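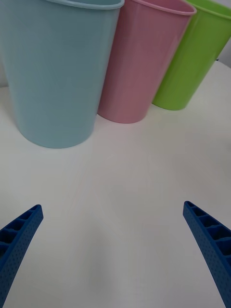
Week two of teaching a robot arm to stack cups by remote control, and I have opinions now! So this is going to be a long thread, get a snack. My whole job on this one is to drive the arm from a little handheld controller, do the task the way I'd want it done, and save it so the software can learn from it. Then do it again. The task is blue cup, pink cup, green cup, nested into one stack. With the blue one nearest the gripper like that, and each cup overlapping the next from the wrist view, you have to think about which one you go for first or you'll clip its neighbor on the way in.

Some background for the new people. I do this a few evenings a week for a project called Doltuvness, out of a shared workshop in Vurnville. I'm not an engineer. I used to frost cakes for a living, and I swear that's why they kept me.

The target is 2616 demonstrations. Two thousand six hundred and sixteen!! I asked where the 16 came from and got a very long answer about splitting things evenly between table layouts, and I nodded a lot.

My best evening so far is 140 good ones. My worst we won't discuss (it was a Monday and I'd had a terrible sandwich).

OK so the thing I didn't expect is how much your own habits end up in there. I always pause before I close the fingers. Just a tiny little hover, like I'm making up my mind. I played back a trained run last week and the arm did the hover. MY hover. I made a noise out loud in a quiet room.

So now I'm trying to un-learn it. Come in, close, lift, go. If I stop to think, I stop with the arm well away from the cups and I toss that take and start over.

People keep asking about the fingers. Ours are blue, with a lattice down the side like a tiny ladder, and they've got some give to them. I love them. With the stiff ones we had before, I squeezed a cup into an oval more than once. These sort of wrap.

The flip side is that soft fingers let you be sloppy. You can grab a cup way off center and still get away with it, and then it hangs crooked and you're fighting it the whole way over to the stack. I've started lining up properly every single time, fingers all the way open, cup dead between the tips, THEN forward.

Also, the wrist camera. I drive from that view maybe half the time and from across the table the other half. From the wrist everything nearby looks gigantic and you lose all sense of how tall anything is. The cups are the same shape, and from in there my brain still insists the near one is a bucket.

What worked for me was picking one view for the approach and one for the drop, and sticking with it. Wrist for lining up the grab, then eyes up for lowering one cup into another. I was switching back and forth constantly the first few nights and my takes were all jerky.

Somebody in my replies asked if you can just grab the arm and move it yourself. Yep, on some setups! We did that on the Arai version of the task back in August, hands right on the arm, walking it through. It's way easier to feel when a cup has seated. But my wrists were toast after an hour, and I kept leaning into my own camera view, so there's a whole batch with my sleeve in it.

Remote is slower to learn and I like it better now. You can sit down! You can have a coffee (on a different table, please).

Things I toss without even thinking: any take where a cup tips, any take where I bump the stack and then fix it. Well - I used to toss those last ones. Now we keep up to 16 recoveries per batch, marked separately, so the arm sees what getting out of trouble looks like. I save my cleanest ones for that. It's weirdly satisfying to mess up on purpose.

And move your cups between takes! I had one stretch where I kept putting them back in the same diagonal every time, blue, pink, green, very tidy. The arm got great at exactly that diagonal. Slide the pink one over a couple inches and it grabbed air. So now I shuffle them before every take, and once in a while I put them somewhere really annoying.

Stacking moves to the Skotuvport group after this, they're doing it with lids. LIDS. I've asked to go along for the first week of it. If anybody has done lids with soft fingers, please tell me how you get the edge to sit flat, because I tried it on a quiet night and got 2 out of a whole lot of tries.

Back on the controller tomorrow. Same cups, new layout, no hovering.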